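Laborbuch Greifen/Simulation, Dezember
Versuchsreihe Omero, Handgelenkkamera, Griffprüfung ohne Kraftsensor 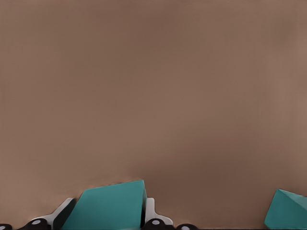
Ziel bleibt, den Griffzustand allein aus dem Bild der Handgelenkkamera zu schätzen. Klassen wie gehabt: gehalten, verkantet, leer. Zweiter Block in derselben Farbe wie der gegriffene (Türkis), weil der alte Klassifikator bei nur einem Block offenbar auf die Farbfläche gelernt hat und kaum auf die Kontaktzone an den Fingern.

Datensatz: 500 gerenderte Episoden, davon 79 zurückgehalten für den Test. Tischfläche einfarbig braun, Helligkeitsverlauf variiert, keine Textur. Rendering läuft jetzt über Bokex, die alten Skripte von Gu sind nur noch für die Startposen nötig.

Ergebnis Lauf 3:
gehalten / leer: sauber getrennt, auch mit zweitem Block am Bildrand.
verkantet: weiterhin schwach. Verwechslung fast nur mit gehalten. Bei kleiner Schräglage der Oberkante ist die Klasse im Bild schlecht definiert, Labelschwelle im Simulator vermutlich zu eng gesetzt.

Abbruch bei Episode 318, Kontaktsolver divergiert. Mit halbierter Schrittweite ab derselben Startpose neu gerechnet, lief durch. Ursache offen. Feng tippt auf die Reibwerte des schwarzen Fingerpolsters, ich eher auf eine Anfangsdurchdringung Finger/Block. Startpose liegt im Ordner flundent_debug.

Gegenprobe: untere Bildhälfte maskiert, nur Tisch sichtbar. Genauigkeit fällt auf Zufallsniveau, also kein Leck über den Hintergrund. Umgekehrt (nur Streifen mit Fingern und Block) bleibt sie praktisch gleich. Ausschnitt verkleinern spart bis zu 40 Prozent Rechenzeit pro Epoche, übernehme ich für Lauf 4.

Offen:
- Schwelle verkantet mit Shufen Fang abstimmen, sie hat die Winkel aus der ersten Serie
- Blockfarbe randomisieren, beide Blöcke unabhängig
- Kameraversatz stören, bisher starr
- Reibwerte von Jinlong Feng eintragen, Konfiguration vorher sichern

Lauf 4 startet 18:30, Log wie üblich unter omero/lauf4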